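Gripper fingers show unevenly in the wrist camera view of my simulated cell

Posted in: Simulation and setup, Thursday

I am setting up a simulated cell for floor pickup, with a two-finger gripper and a camera on the wrist. With the gripper open, I expected to see the same amount of both fingers. But the left one takes much more of the view than the right one. I checked the joint values and both fingers are open the same distance, 23 mm. The render from my last run:

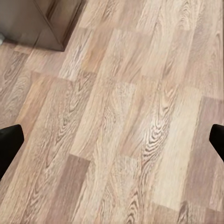

2 replies

Brendon
Your joints are probably fine. In your picture the two tips sit at nearly the same height, so I would look at the camera mount first. A small sideways offset, or a small turn of the camera, will push one finger toward the border. Do it in this order: set the arm to its home pose, open the gripper fully, put the lateral offset of the camera to zero, render again. If the left finger is still larger, look at the yaw. In my own cell it was 2 degrees wrong, because I had copied the mount file from another gripper. Correct only one value at a time, otherwise you will not know which one helped.

Also please save the old mount file before you change it. I did not, and I lost an evening.

Condunico
Same problem here with another arm. I reinstalled everything and it went away, I don't know why. Maybe try that.

Jurkska (who asked)
Thank you both. The lateral offset in my file was 7 mm and it should be zero. I will correct it, render again and write here what I get.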